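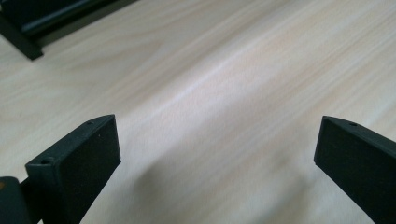

Pale wood grain, satin finish

Plenura Table Oil, 500 ml

I've been oiling tabletops for longer than I'd like to admit, and this is the can I keep going back to. Plenura is a thin, clear oil for light woods — the kind that go orange and sad the minute you put the wrong stuff on them. It keeps pale wood pale! I started stocking it after a customer in Clonside brought me a leftover half can and told me to try it on my own kitchen table. I ordered a case the next morning.
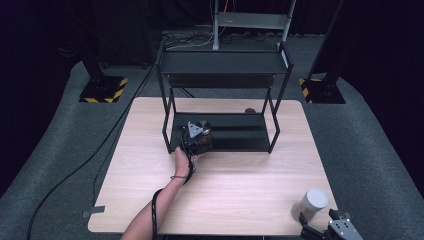 Gearóid Doherty
Owner and finisher, Keogh Wood Care

You don't need much. Shake the can, pour a little on a lint-free cloth (old T-shirts are great) and work it along the grain. Wait 12 minutes, then wipe off everything that hasn't soaked in. I mean everything, or you'll get sticky patches and you'll be calling me about them. Let it sit overnight and do a second coat.

One thing I get asked a lot is whether you can put it over varnish. You can't, sorry! It has to get into bare wood, so sand back to 180 grit first. If you're not sure what's on your table, drip some water on a corner. If it beads up and just stays there, there's probably a finish in the way.

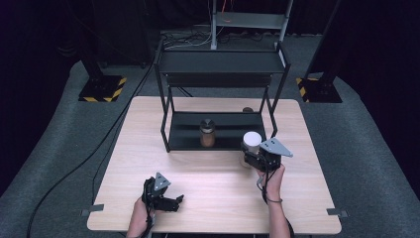 And please spread your used cloths out flat outdoors until they're bone dry. Oily rags can heat up by themselves when they're balled up in a trash can, and I've seen a scorched bin lid that I still think about.

We also carry Stornedari soap flakes for the weekly wipe-down, and the two get along nicely. A spoonful in a bucket of warm water is plenty.
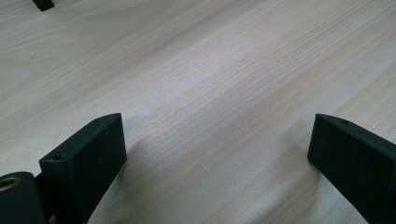
Clonside, October

New cans are in, with a wider cap that pours a lot better than the old one — thank you to Peadar Ó Riain for nagging the supplier until they changed it. Same oil inside, same price.

Item number: 782
Size: 500 ml
Coats recommended: 2 on a used table, 4 on new wood
Sheen: satin
Pickup from the shop or shipped by ground only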